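Belkadi Tabletop Cookware, README

Version 1.2, released 24 March 2024

Overview

Belkadi is a set of still images of cookware, utensils and linens on tables and trays, with polygon masks and a small set of relation labels. It was put together for work on lidded vessels: finding the lid as a separate object from the pot, finding the knob and the handles, and saying what rests on what. The images are of indoor rooms, mostly offices and shared workrooms with a table set out for cookware.

The release has 3,000 images and 14 object classes. Earlier versions used a single class for pot and lid together. Files from version 1.0 can't be mixed with this release without relabeling.

Contents of the archive

images/ holds the stills, one folder per setup
masks/ holds one JSON file per still
relations.csv has one row per pair of related objects
classes.txt is the class list, in index order
splits/ contains train.txt, val.txt and test.txt
CHANGES.txt
LICENSE.txt

A setup is one arrangement of one table. All stills of a setup stay in the same split, including those taken from different sides of the table. The validation list has 600 images and the test list has 477. Everything else is in train.

Object classes

pot, pan, lid, knob, handle, tray, table, tongs, spoon, other utensil, towel, food container, bowl, crumbs

Notes on the classes:

Pot covers any deep cooking vessel, with or without its lid. The mask stops at the visible rim. Where a glass lid lets the inside of the pot show through, the area behind the glass belongs to lid.

Lid covers glass and metal lids, rim included. Reflections and highlights on glass are inside the mask. No hole is cut for the knob; knob is drawn as its own polygon over the lid.

Handle is used for pots and pans only. Loop handles are drawn along the outer edge and the central opening is cut out where it can be made out. Two handles on the same pot get two masks with the same parent ID. A handle hidden behind the pot gets none.

Tray includes the raised edge. Objects on the tray are cut out of the tray mask.

Spoon needs a visible bowl, or another view in the same setup that settles it. Thin metal utensils that can't be identified go to other utensil. Annotators were told to leave these alone if they could not decide within a few seconds.

Towel is one mask per stack. Folded towels in a stack are not separated, even where the edges can be seen.

Crumbs is a region class. One loose polygon is drawn around each patch of crumbs on a tray or table. Single crumbs away from a patch are ignored.

Anything outside these classes is unlabeled, including chairs, cabinets, boxes, whiteboards, door hardware and signs on the wall.

Sample setup: covered pot on a tray

The three stills below share one table. They show a covered pot, loose utensils, and crumbs on a light surface.

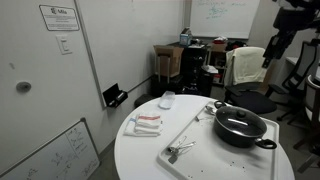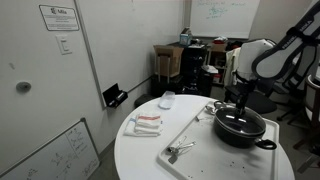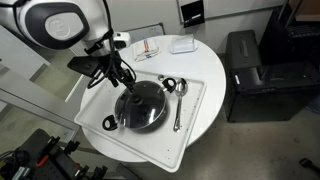 Setup trurkau_pot_tray, three stills. Classes present in all three: pot, lid, knob, handle, tray, table, spoon, crumbs.

Tongs apply to the first two stills; towel applies to all three. The towel stack lies on the table beside the tray, so its relation is on(towel, table). The tongs are on(tongs, tray). The food container near the back edge of the table has a translucent lid, which is kept inside the food container mask and does not count as class lid.

In the third still both loop handles are open enough for the cutout rule. The small round silver object by the upper handle is unlabeled.

Relations

Three relations are used.

on(a, b): a rests on b. Only the direct support is listed. A pot on a tray on a table gives on(pot, tray) and on(tray, table), and no row for pot and table.

covers(a, b): a lid sits on the vessel. Tilted lids that still touch the rim count. A lid lying next to its pot gets an on row with whatever it lies on.

part_of(a, b): knob to lid, handle to pot or pan.

Relations are judged from the single still. If contact can't be confirmed, the row is kept and the column sure is set to 0.

Annotation

Masks were drawn by hand in the Bivier editor and exported without smoothing. Each still was drawn by one annotator and read through by a second. Disagreements over class were settled by the second reader; disagreements over outline were left unless the edge was off by more than the width of the object's rim.

Test masks were redrawn from scratch in December. The first pass had followed the shadow under the tray instead of the tray edge in a number of stills, most of them with white trays on white tables. Train and val were corrected only where the error was reported.

Known problems

White on white. Tray and table edges are weak where both are white, and the two masks may overlap by a few pixels.

Glass lids. The border between a dark lid rim and a dark pot is hard to place. Expect noise here. We don't recommend scoring lid and pot outlines at a strict threshold.

Black knobs and handles against black pots have the same problem to a lesser degree.

Crumbs. Outlines differ a lot between annotators. Use the class for presence or absence.

Glare. Overhead lighting leaves bright highlights on lids, spoons and glossy pots. A few spoon masks in train are broken in two where the highlight meets a white tray. These are listed in CHANGES.txt and were not repaired.

Balance. Pots outnumber pans, and black cookware is far more common than any other color. Bowls are rare. Results for bowl should be read with care.

Text in the background

Signs, labels and whiteboard writing are left as they were captured. They are not transcribed, and no label depends on them.

Suggested use

Segmentation of lidded cookware, part labeling, and support relations on tabletops. The set has no weights, temperatures, sizes or materials, and nothing in it says whether a pot is full. It should not be used to estimate contents.

For outlines, report the mean per class and leave crumbs out of the mean. For relations, score rows with sure set to 1, and give the others separately if at all.

Related sets

Biklow uses the same class names for pot, pan and lid but draws the knob as part of the lid. Merge knob into lid before comparing. Its tray masks include the objects on top, and the conversion script in that archive does not undo this.

Reporting errors

Send the setup name, the still number and the class index. Corrections go into the next minor version. Split lists stay fixed for all of 1.x.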